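Review: The Olluvley Daily Office, two-volume set

Reviewed for the Resources page by Sulastri Rondonuwu

The Olluvley Daily Office is a set of morning and evening prayers for use at home, published by Vasylenko in two volumes. The first covers the period from Advent to Pentecost and the second covers the remainder of the year. It is intended for lay people who wish to pray at fixed times but who have found the full office of the church too long or too hard to follow. The set was read and used for this review over 12 weeks, beginning in Lent, by the reviewer and by members of the Flurnthorpe parish study group.

Parishes are often asked to recommend a prayer book for private use. The requests come from people newly confirmed, from those who can no longer attend weekday services, and from households with children. A book that serves all of these readers well is difficult to produce, and the present set should be judged with that in mind.

Contents

Each day is given a double page. The left side holds the morning office and the right side the evening office. Both follow the same order: an opening sentence, a psalm or part of a psalm, a short reading, a canticle, prayers, and a closing collect. The morning office took members of the group between ten and fifteen minutes when read aloud without hurry. The evening office is shorter.

The psalms are arranged so that most of the Psalter is read in the course of a season. The harder verses have been kept, including the closing lines of Psalm 137, and the editors provide a brief note on how Christians have prayed them. This is the right decision. A prayer book that leaves out anger and grief gives its readers little help when they meet either.
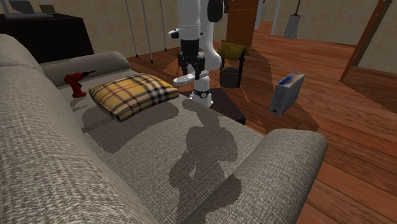

A grey sofa with a long bolster at the far end of the seat.

The readings are less even. The Gospels are well covered, and the passages from Isaiah in the Advent section are chosen with real care. The letters of Paul, on the other hand, are often cut to three or four verses, and the argument is lost. Romans 8 is divided over several mornings in such a way that a reader who missed one day would have trouble following the next. Several members of the group kept a Bible beside them for this reason and read the whole chapter.

The prayers of intercession are plain and well made. They name the sick, those in prison, those who govern, farmers and those who work at night. Space is left for the reader's own petitions, and the rubric at this point simply reads "Silence may be kept." Alcides Cuervo, who leads the study group, observed that the older members took to the silences at once and that the younger ones asked how long they were meant to last. The introduction offers no guidance on this. A sentence or two would have been useful.

Theology and tone

The set is broadly catholic in its order and evangelical in its preaching notes. Readers from most of the larger traditions will find little to object to. Saints' days are marked, with collects addressed to God in every case. There is a form of confession for each evening, followed by a prayer for forgiveness in place of an absolution, as is proper where no priest is present.

The short reflections printed at the foot of the page are the weakest part of the work. Many of them restate the reading in softer words. The reflection on the raising of Lazarus does not mention death until its last line. Readers may pass over these notes without loss, and the editors might consider removing them from a later printing.

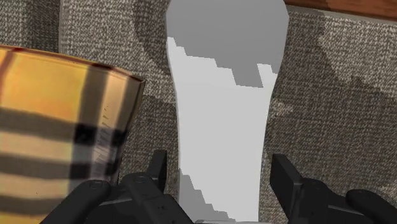 PRODUCTION AND USE

Both volumes are bound in dark blue cloth with two ribbons each. The binding opens flat, which matters in a book that will be held in one hand or set on a stand. The paper is thin but the print does not show through to any serious degree. The type is clear, although the rubrics are set in a small red italic that two members of the group could not read in the evening without a lamp. A large print edition would be welcomed in aged care homes and by hospital chaplains.

The table of movable feasts at the back of the first volume runs to 80 years. It is accurate in the places where it was checked. The instructions for finding one's place when Easter is early are, however, confusing, and a first-time user would benefit from being shown the method by someone who already knows it.

Vasylenko also offers a companion app, produced by Fudura, which displays the office for the day. It was tested only briefly. The text agrees with the printed volumes and the recorded psalms are read at a sensible pace. The app does not include the notes on the psalms, and this is a significant omission.

Recommendation

The Olluvley Daily Office is recommended for adults praying alone or in pairs, and for small groups that meet during the week. It is less suitable for households with young children, for whom the psalms are long and the canticles unfamiliar. Parishes considering a bulk purchase are advised to obtain a single set first and to use it through one full season.

A copy of each volume has been placed in the Flurnthorpe parish library and may be borrowed for up to a month. Borrowers are asked not to mark the pages.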